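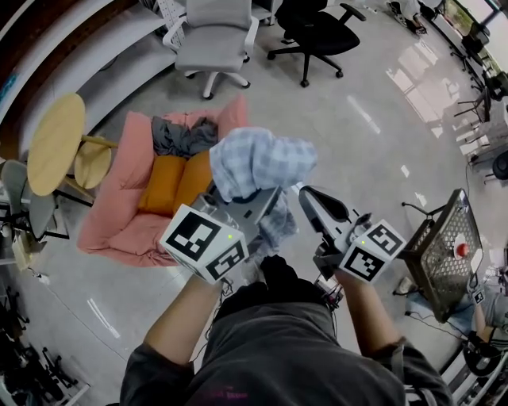

Rosalba Zuccaro commented: are you renting the two-hand Stutero set or did you buy it? Matters for the answer, the rental ones come with the older finger pads.

## Stutero handheld gripper kit – worth keeping for cloth folding, or send it back?

Buying, on trial till end of February. Need to decide pretty quick.

Kit is the pair of handheld grippers with the marker cubes on top, plus 3 months of Drarkard's processing service. You record folding, upload, they send back the hand paths for training. We do light stuff only – dish towels, napkins, that kind of checkered cloth. Working in a big open room with a shiny floor and windows down one side.

First batch: 162 recordings uploaded, 111 came back usable. Rest all flagged "tracking lost". Sales told me thats normal for new users. Is it? Grip itself is fine, thin cloth holds ok. My wrists get tired from the cables more than the weight.

Also looked at Clumora but they only quoted me for one hand. Tín Bùi

**Edit:** bought, not rented. Sorry.

### Answer 1 (accepted)

Not normal, no. First week maybe. After that you should lose a handful.

Stuff to check:

- Cloth covering the marker faces. Big one with towels. Lift it up high and it flops over a cube, tracking goes. Hold the cloth out in front, lower.
- Windows. Glare on the printed squares kills them. Blinds down or turn so your back is to the glass. Shiny floor dosen't help, we put a mat down.
- Marker faces dirty or scuffed. Wipe with a dry cloth, no alcohol, it took the print off one of ours.
- Redo the cube calibration if either gripper got dropped.

Record another short batch after that and ask Drarkard for the per-clip log. They have it, you need to email for it. If the losses are all on one hand, get that gripper swapped while you're still on trial.

I'd keep the kit. Processing plan I'd drop once the 3 months are up – pricey, and slow turnaround.

Rosalba Zuccaro

### Answer 2

we had the Valentini ones and sent them back after 2 weeks. jaws too stiff, hand cramps. never tried stutero but if the grip is good on thin fabric thats the hard part imo

### Answer 3

Ask about cable clips. They sell a forearm strap, isnt on the main page for some reason. Fixed the wrist thing for me. Cant help on tracking.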